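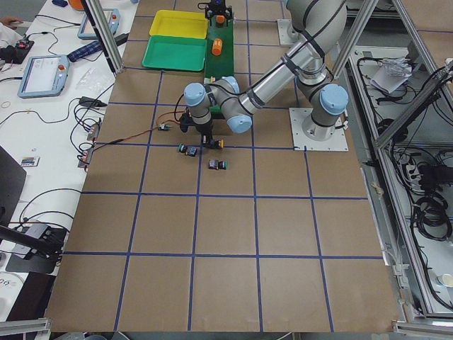

Minutes – Fitzsimmons St. parking and bike room group
August 18, 2025
Chair: L. Haberkorn. Notes: me

July minutes ok'd, no changes.

Parking permits. 813 issued so far, Trerkden lot full most mornings by nine. Overflow to Olludska lot, still no lighting at the far end. Quote from Prusura came in at $2,739 for two poles, install not included. Lieselotte to ask for a full price incl. install before we vote.

Bike room. Key fobs dead again, 11 people locked out in July. Door left propped open in the meantime – please stop doing this. New reader orderd, no ship date.

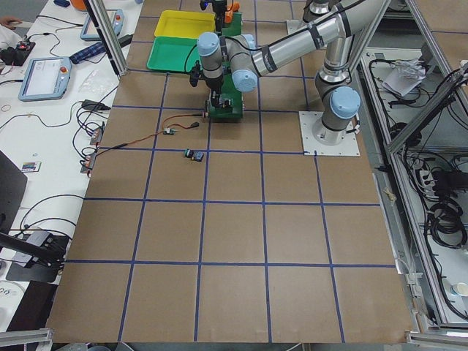 Sânziana Ciobanu asked why the fobs can't just be swapped for a keypad, she gets locked out every other week and has given up riding in. Lieselotte: keypad was priced last year, codes got passed around at the other building. Sânziana wants it looked at again anyway. Added to next agenda.

Visitor spots. Seven for the whole building, not enough. Idea to take two from the loading side, deliveries won't like it. Left open.

Snow contract – not discussed, ran out of time. Needs to be first item next month, bids close soon after.

To do: Lieselotte – Prusura price. Me – chase reader, sign for teh bike room door.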